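홈 > 생활Q&A > 직장·일터 > 자동화
읽는 시간 2분
인쇄 | 이메일로 보내기

인형 분류 작업에 로봇이 들어오면 기존 인원은 무슨 일을 하게 되나요?

플로본리문구
봉제인형 반품을 받아서 다시 포장하는 작은 작업장에서 일합니다. 하루 745개 정도를 손으로 꺼내 종류별로 나눕니다. 7월부터 Hikeo라는 집는 장비를 들인다고 하는데, 설명은 "편해진다"는 말뿐이었습니다. 사람을 줄이는지, 줄이지 않는다면 남은 사람은 뭘 하는지 알고 싶습니다. 비슷한 곳에서 일하시는 분 계신가요?

포장반장
저희는 Stanach 창고에서 작년에 먼저 겪었습니다. 인원은 그대로였고 일이 바뀌었습니다. 예전에는 모두 상자 앞에 서서 꺼냈는데, 지금은 2명이 상자를 채워서 대 주고 나머지는 검수와 수선으로 갔습니다. 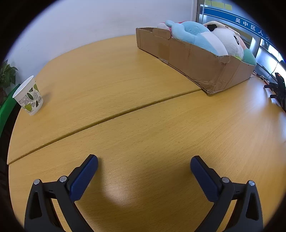
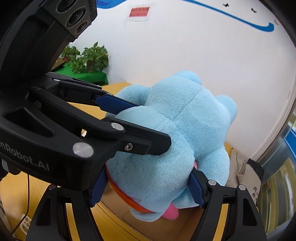
제일 많이 달라진 것은 상자를 준비하는 일입니다. 처음 한 달은 상자마다 담는 방식이 달라서 멈추는 일이 잦았고, 그때마다 사람이 가서 다시 놓았습니다. 사진 속 상자처럼 인형이 가득 들어 있으면 서로 눌려서 하나만 집기가 어렵습니다. 하늘색 인형같이 털이 있고 말랑한 것은 집게가 오므라들면 모양이 바뀌니까, 목도리나 혀처럼 따로 붙은 부분은 나중에 꼭 손으로 당겨 봅니다. 저희는 한 상자에 33개까지만 담기로 정한 뒤로 멈추는 횟수가 줄었습니다.
몸은 허리가 덜 아픈 대신 눈이 피곤합니다. 검수 자리는 앉아서 같은 것만 보게 되니 한 시간마다 자리를 바꿔 달라고 미리 말씀하세요. 교육 시간도 근무로 쳐 주는지 확인하시고요.

desmet라인
회사마다 다릅니다. 저희 Desmet 라인은 사람이 줄었어요. 계약 끝난 분들 자리를 안 채우는 식으로요.

느린손
윗분 말씀에 덧붙이면, 들어오기 전에 물량 기준부터 물어보세요. 저희는 시간당 200개로 목표가 올라갔는데 장비가 멈춘 시간은 빼 주지 않아서 한참 실랑이를 했습니다. 멈춘 시각과 다시 돌린 시각을 종이에라도 적어 두면 얘기하기가 낫습니다.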